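Reusable cups to replace disposables at Rutherford dining hall

Rutherford College will stop using disposable cups in its main dining hall from the start of the autumn term. The decision was confirmed by the college's catering office in May and applies to cold drinks at lunch and dinner. Hot drinks sold at the ground-floor kiosk are not affected for the time being.

Under the new arrangement, diners will take a reusable plastic tumbler from the racks beside the water points and return it with their tray at the end of the meal. A total of 410 tumblers has been ordered through Remau, the college's existing supplier of kitchen goods. The catering office expects this to be enough for the busiest lunch sittings, provided that tumblers are returned promptly.

Kalevi Salminen, head of catering, said that the present system had become difficult to justify. "We were buying cups by the pallet and throwing them away the same afternoon," he said. "The dishwashers already run throughout service, and they have room for more." 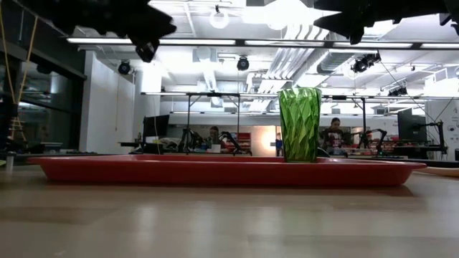
The change follows a trial in the smaller Rumatau dining room, where reusable tumblers were in use for almost 10 weeks. Staff there reported that waste bins needed emptying less often, although a number of tumblers were carried off to study rooms and had to be collected. Two return points will therefore be set up outside the main hall, one by the library stairs and one near the east entrance.

Diners who wish to take a drink away may bring their own bottle, which can be filled free of charge. Visitors attending conferences will be served in the same way as students and staff — the catering office will no longer supply disposable cups for events held in the hall.

Meal prices will not change as a result of the new system. Anyone who has difficulty using the new tumblers, or who needs a cup with a handle or lid, should speak to a member of the serving team or write to the catering office before term begins. The arrangement will be reviewed after two terms.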